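The Letter from Drastell

Posted on March 14, 2025

The letter came to the wrong house, and I opened it before I looked at the name. This was my first mistake. The second one was that I read it until the end.

It was from a woman in Drastell to her brother. She wrote that their mother's orchard was sold, 300 trees with the shed and the well, and that the buyer wanted to cut everything before winter. She did not ask him for money. She asked him only to come and take the bell from the gate, for she could not reach it herself anymore.

I knew the street on the envelope. It was on the other side of the river, behind the old Barik mill, and I had time. So I closed the letter with a little glue and walked there in the rain.

The house was empty. A neighbor looked out from her window and told me that the man had moved away in September, to Allis or maybe farther. She did not know his new address. She said he was a quiet man who paid for his bread with small coins and always said thank you two times.

I went home with the letter in my coat. For three days it lay on my kitchen table, and I ate my soup beside it. I thought about sending it back. But then the sister would hold her own words in her hands again, and I could not like that idea.

On the fourth day I took the bus to Drastell.

It is a long road. After Kaijage the hills begin, and the bus goes so slowly that you can read every name on the mailboxes. I had 200 in my purse, some bread, and no plan at all. What would I say to her? I am a stranger, I read your letter, your brother is not coming. I tried it in my head many times and it was bad every time.

The orchard was easy to find. The trees had no leaves, and on each of them somebody had painted a white mark. The gate was open. The bell hung above it, smaller than I had imagined, green from the weather.

The woman was standing under it with a chair that was too low for her. She looked at my wet shoes and at the envelope in my hand.

"You are not him," she said.

"No," I said. "But I am tall."

She thought about this for a while. Then she moved the chair to the side and held it with both hands, and I climbed up. The hook was full of rust and it took me a long time. Behind us, somewhere near the well, a man was starting an engine.

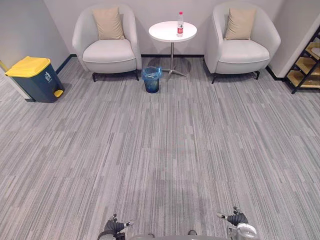 When the bell came loose it rang one time, not very loud. She reached up and I put it in her hands. It was heavier than it looked — she had to sit down on the chair with it on her knees. She asked me if I had eaten. I said that I had bread, and she said bread was not eating, and we went up to the house.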